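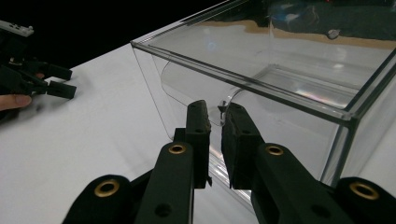 Siiri wanted the box back by teatime, and I still hadn't decided what to put in it.

You have to understand about the box. It's acrylic, clear as anything, and it used to sit on the counter at Bravton when Bravton was a shop and my aunt Ülle was the one behind the till. Buttons went in it. Then sherbets, then the keys to the flat upstairs, and after she died, nothing at all for almost six years. I'd given it a good wipe and set it on the white table, and every time I walked past, the light ran along the rim and I thought, well, go on then.

"It's only a box," Siiri said on the phone. "Put a thing in it."

"What thing?"

"Her thing. Everyone's bringing one of her things."

That was the trouble. I had two of her things and they were both awful. One was a china pig with a chewed ear. The other was a letter to me, 600 words on why I should never have moved to Stovdale, and she was right about most of it (the damp, the buses, Ojārs). I wasn't having that read out over the sandwiches!

I tried the pig. You could see it from every side, which did it no favours – through the wall of the box its face went long and sorry, exactly like Ülle's when a customer asked for change. I laughed so much I had to sit down on the stairs.

Then I folded the letter in four and slid it under the pig, writing side down. You could still make out my name if you knew where to look.

Siiri rang the bell at ten to five. She bent over the table with her coat on and looked for quite a while.

"Is that the pig?" she said.

"That's the pig."

"I bit that ear," she said, and went to put the kettle on.

Last updated: 12 December 2023

More stories
The Jemal Road Bus
Four Coats
What Oľga Said to the Plumber
A Winter in Plusten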